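October 26, 2023

Rain on and off since breakfast, and the gutter over the back door is dripping again, right onto the mat. I must ask Leszek to bring his long ladder round before it gets properly cold.

Choir last night went better than I'd feared. We have 90 minutes in that hall and usually lose the first twenty to coats and gossip, but Yvonne Kettle had us on our feet almost at once, humming away like a hive, and by the tea break the altos had the tricky page of the harvest piece more or less by heart. I do love that piece. It's terribly old-fashioned, all sheaves and barns and golden ears, and I dare say it ought to have been sung in September, but Yvonne only found the copies this month in a box marked Easter, so October it is. Babak Nouri has the bass solo and is pretending to be nervous about it. He has a voice like a warm cellar and he knows it perfectly well!

I walked home with Isabelle by way of Paewai Lane, the two of us singing the second verse under our breath, the one about the corn brought in, and getting the words wrong in the same place every time.

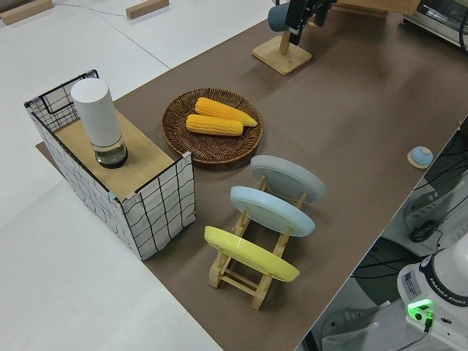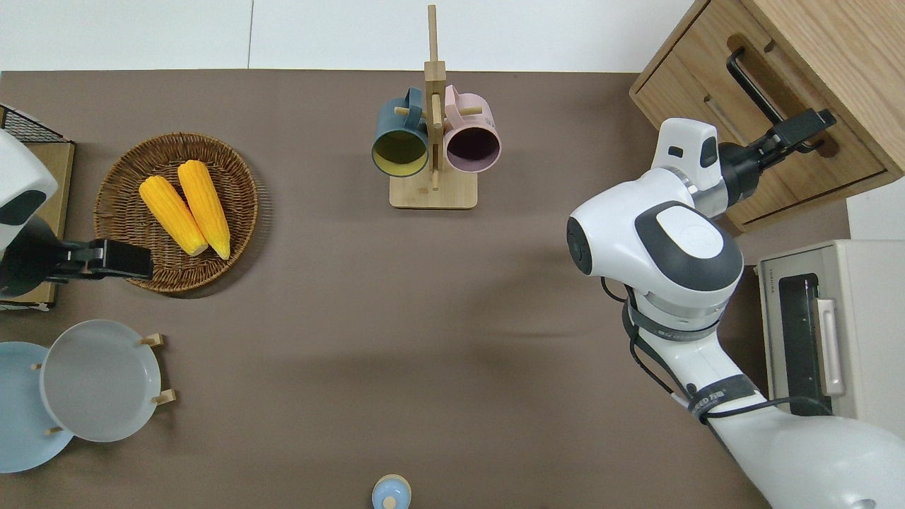 Corn in a round woven tray, both times.

Isabelle thinks we take the last verse too slowly. I think she may be right, but I wouldn't say so to Yvonne, not after the business with the carol last year, when there was such a coolness over one pause. Perhaps if the tenors simply crept forward a little she'd follow them and believe it was her own idea. I shall have a quiet word with Crescencio, who leads the tenors and can be trusted with that sort of thing.

The roof fund stands at 3,949 pounds, which was read out to a good deal of clapping. I put my name down for a tray of flapjacks and then, goodness knows why, for the programmes as well. Last time I typed them I left out the interval altogether, and people sat politely through the gap wondering whether to go home.

This afternoon I got the black skirt out of the wardrobe to see whether it would still do. It will, with the button moved. I sewed it at the window with the wireless on and the cat lying on the hem, and then wrote to my sister, four sides, mostly about the gutter. She'll want to know if she can come for the concert and of course she can, though the spare room is full of apples laid out on newspaper and I'll have to find somewhere else for them.

Soup for supper, and the end of the loaf. Must ring Leszek in the morning.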